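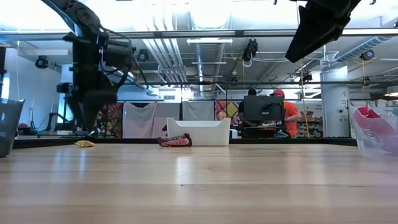 Triner issues service notice on gripper release fault in Skorham packing cells

VILTVILLE, March – Triner has issued a service notice to operators of its Skorham twin-arm packing cells after a fault was identified in the gripper release sequence. No injuries have been reported. Operation in reduced-speed mode may continue until the corrective firmware is installed.

The fault was recorded during endurance testing of snack packets and bags into open plastic bins at the company's Viltville laboratory. In 17 of 700 cycles, the gripper controller reported an open state while the fingers remained partly closed. The arm then began its return move with the item still held. In most of these cycles the item was dropped on the tabletop short of the bin. In two, the bin was dragged towards the far rail before the force limit stopped the arm.

Analysis of the controller logs traced the error to a timing mismatch of roughly 200 milliseconds between the finger position sensor and the motion controller. Thin, flexible packaging is most affected. Rigid cartons did not reproduce the fault.

"The protective stop worked as specified in both bin contacts, but the arm should not have been moving at that point," said Miroslava Tymoshchuk, head of product safety at Triner. "The release signal was being accepted before it was confirmed. The revised firmware requires two matching readings."

Operators are asked to take the following steps:

Limit arm speed to 300 millimetres per second.
Keep all personnel outside the marked cell boundary while the arms are energized.
Disable automatic restart after a protective stop.
Retain controller logs and forward them to Triner service.

Dankwa, which distributes the cells, will schedule firmware installation at customer sites. There is no charge for the update. Cells fitted with suction tooling use a separate release circuit and are not covered by the notice.

Enquiries: Triner Product Safety, Viltville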